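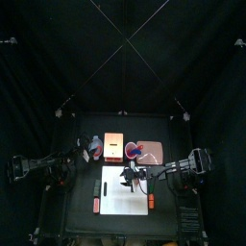
Photo: Clevent

How to black out a spare room for daytime sleeping

If you work nights, as I did for 6 years out at Pamham, you'll know the particular misery of a summer sun creeping round the curtains at 7 am, just as you've finally got comfy. The good news is that a properly dark room is a weekend job, and a fairly cheap one too!

Start by measuring the window recess (twice, please, I've learnt my lesson). Mine was 713 mm wide, so I bought cloth 1,000 mm across and had plenty left to fold over at the sides. Hem the edges, press them flat, then sew on hook-and-loop tape in your favourite colour, or any old colour really, it won't show.

Stick the matching tape to the wall, leave it overnight, and press the cloth on from the top down. Then shut the door, wait for your eyes to settle, and hunt for any little glints of light. A rolled towel fixes most doors.

Last updated: February

We use cookies to keep this site running. By browsing on, you accept our cookie policy.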